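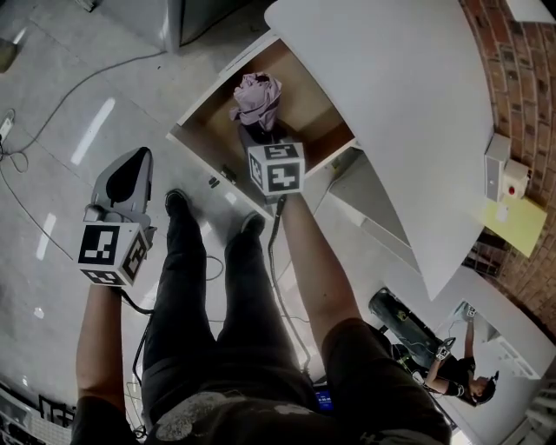

Ákos Sipos wrote:

> I checked my recordings of Rukley again and I still think the second actor starts in episode 11. In the old guide it is written that he starts with season 2, but that can not be right. He is in the scene at the ferry station, and the ferry station is in season 1. Also the voice is different. Can someone compare with the Gralau broadcast? I only have the Sketlow discs and they changed the order.

Hello Ákos, hello all,

I compared it on Tuesday evening and I believe you are both right, you and the old guide. It depends which order one takes.

On the Sketlow discs the ferry station is in episode 11, as you say. When Gralau showed the series, this episode was held back and put at the beginning of season 2. So the person who wrote the guide was watching on Gralau and saw the new actor for the first time there. The opening titles do not help, they have the same names all through the first season on both versions.

About the voice I am less sure. In my recording the old actor speaks in the short phone call before the titles, and the new one speaks in the rest. I listened to it several times with headphones. It is possible that the phone call was taken from an earlier episode, the one with the broken lift, where he says almost the same sentence. If somebody has that episode in good sound, please listen to the word "tomorrow" - he swallows the end of it in both places.

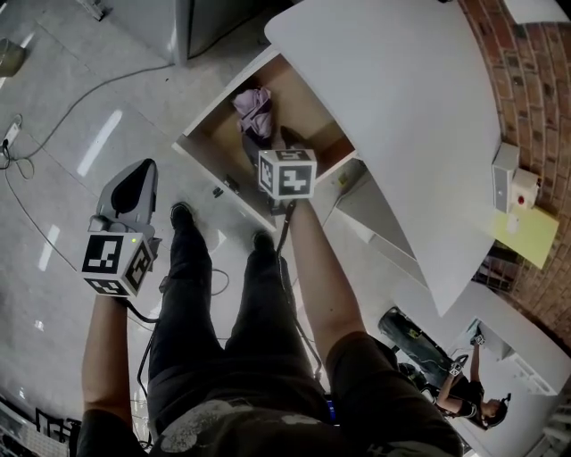 One arm in the open drawer, white cabinet.

One more thing for the guide. The boy in the bakery is listed as "Samir (guest)", but Samir is the name of the character and not of the actor. The end credits give only the character there. I would write "Samir: not credited" until we find something better. In message 3884 in the archive there was a discussion of this, but it stopped when people started to talk about the theme music, and no correction was made.

My proposal for the entry is this:

Episode 11 (disc order), shown on Gralau as first episode of season 2. First appearance of the second actor as the inspector. Phone call before the titles probably by the first actor.

I would like to keep the word "probably". The old guide was very certain in many places, and we have spent a lot of time to repair those.

Ákos, do your discs have the longer ending, where she goes back for the umbrella? In the broadcast it cuts directly from the stairs to the credits, and the music sounds as if it begins too late. If you have it, I would be thankful for a short summary of what is said there. My wife insists that the sister is mentioned by name, and I have told her for years that she is not.

Greetings to everybody, and sorry for the slow answer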